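The Visitors' Afternoon at Asaro

The Department of Manual Operations at Asaro opened its doors to the public once a year, in October, and for the remainder of the year it was understood that the doors did not exist. Notices were sent to the residents of Kettani in September. The notices stated that visitors would be received at four, that coats were to be left on the hooks provided, and that questions should be held until the end of the demonstration.

The Inspector arrived early. The position had been filled that spring, after a long vacancy, and the new holder had read all of the previous reports in the order in which they were written. They were brief. Each confirmed that the machine had been observed, that the work had been carried out, and that refreshments had not been offered. The last of them contained an additional sentence – "The machine appeared to be considering something" – which had been struck through by another hand and initialed.

A guide in a gray jacket led the party down the corridor. There were five visitors in all, the Inspector included. The guide explained that the Department had been founded by Flornine, the shipping concern, at a time when it still employed people to pack its goods, and that it had passed to its present owners together with the building and the debts. The machine was called Grakeo. It was not known who had chosen the name. It was, however, printed on the insurance papers, and for that reason it could not be changed.

The program for the afternoon consisted of four exercises. Visitors were asked to stand behind the line and to refrain from applause, as applause had been found to lengthen the proceedings.

The exercise in progress when the party took its place was the third. The first two, the guide said, were of interest only to specialists and had been completed before lunch. A green cloth had been spread on the table and a plate set upon it. The machine closed its black fingers on a striped ring of pastry and held it there, and for a time no one in the room spoke.
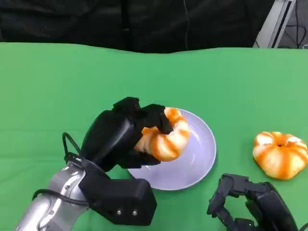 The third exercise: one pastry in the hand, its companion on the cloth.

"What is it deciding?" asked a child at the end of the line.

The guide reminded the party that questions were to be held until the end.

The Inspector wrote the child's question down. The form supplied by the Ministry had a box for the condition of the floor, a box for the condition of the cables, and a large box headed General Remarks in which previous inspectors had drawn a single diagonal line. There was no box for questions. The Inspector placed it under the condition of the floor.

It had been the Inspector's expectation that a machine would be quick. The pamphlet issued at the door spoke of throughput, and contained a table of figures set in very small type. The machine before the party did not seem to have been shown the pamphlet. It attended to the pastry as a clerk attends to a signature that does not quite match the one on file. An elderly visitor, who had kept a bakery in Kettani until the rents went up, leaned forward over the line and was asked to step back.

"That is the right way to hold it," the visitor said, stepping back. "You hold it as if it belonged to someone else."

The guide consulted the program and found nothing there to contradict this.

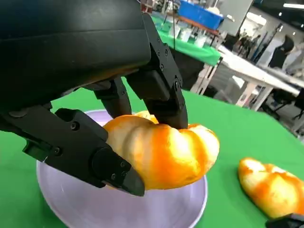 The Inspector had by now filled the box for the condition of the cables and had begun to write in the margin. It was necessary to turn the form sideways. The remarks concerned the bakery, which the Inspector remembered from childhood, and the paper in which the bread had been wrapped, and the manner in which it was passed across the counter. They did not concern the Department at all. Under the rules of the Ministry, any remark entered on a form became part of the record and had to be answered in writing within three months.

When the time for questions came, the guide invited the party to put them. The visitors looked at one another. The child said that the earlier question had been answered, and would not say how.

Coats were returned. At the door the guide asked, in a lower voice than before, whether the report would be favorable. The Inspector replied that reports were neither favorable nor unfavorable, and that a copy would be sent by mail. Then the Inspector walked down the hill into Kettani, past the shop where the bakery had been, and stood for some minutes at the window with the form folded inside one sleeve.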